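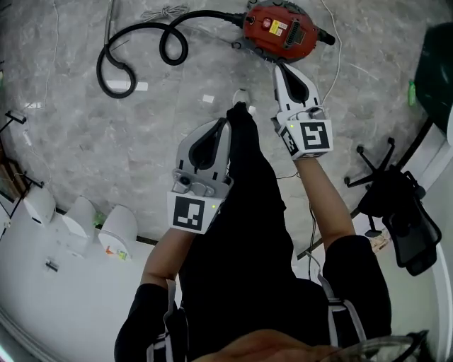
Según Liliana, el suelo de una casa se debe mirar antes que las paredes, porque en el suelo se queda todo lo que la gente no quiso llevarse. Se lo decía a Fenna por teléfono, con esa voz suya de persona que come al mismo tiempo, y Fenna respondía que sí, que ya lo estaba mirando, que era gris.

—¿Gris cómo?

—Gris como mármol. Con dibujos de mármol, quiero decir. No sé si es mármol.

—Entonces no es —dijo Liliana, y colgó.

Fenna Van Acker llevaba tres años en Vidmont y todavía pensaba en su lengua antes de contestar. Había heredado el piso de su tía Josefien, hermana de su madre, a quien visitó muy poco. La escalera del edificio tenía una fecha grabada sobre la puerta, 1822, pero el suelo de la sala era seguramente mucho más joven. La tía lo mandó poner cuando volvió de Meireles, y durante años habló de él en las cartas como otras personas hablan de un hijo. «Hoy lo he fregado dos veces», escribía. «Por la tarde parece agua.»

Fenna no veía agua. Veía unas líneas que salían de debajo del radiador, se juntaban y se perdían otra vez, como los caminos en un mapa de un país donde no vive casi gente. Se quitó los zapatos. Le pareció una cosa correcta, aunque el suelo estaba frío y ella tenía las medias viejas.

A las 5 llegó Ostap, el vecino de abajo, con un cubo que había pertenecido a la tía y que él quería devolver.

—Me lo prestó en invierno —explicó—. No sé qué invierno.

Se quedó en la puerta, sin pisar. Fenna le dijo que podía pasar, y él miró hacia sus propias botas con mucha preocupación.

—La señora Josefien no me dejaba entrar así. Yo hablaba desde aquí y ella desde allí, desde la ventana. Hemos tenido conversaciones muy largas de esta manera.

—¿De qué hablaban?

Ostap lo pensó.

—Del suelo, bastante. Y de un hombre de Meireles. Pero de él hablaba más bajo, y desde la puerta yo no oía bien.

Fenna no sabía nada de un hombre. En las cartas había baldosas, recetas, el precio del carbón, una gripe. Pidió a Ostap que repitiera lo poco que había oído, y él repitió una sola frase: que aquel hombre tenía en su casa un suelo igual, y que ella había caminado por él una noche entera, de la cocina a la sala, esperando.

Cuando el vecino bajó, Fenna llenó el cubo. Fregó despacio, de rodillas, empezando por la ventana, y no dejó seco ningún rincón. Después comprendió que se había quedado encerrada junto a la puerta, con el bolso y los zapatos al otro lado de la sala, al lado del teléfono que ahora sonaba.

Era Liliana, sin duda. Fenna se sentó en el umbral. La luz entraba muy baja y el gris se había puesto más oscuro, con un brillo que iba y venía. Dejó que el teléfono sonara y esperó a que se secara.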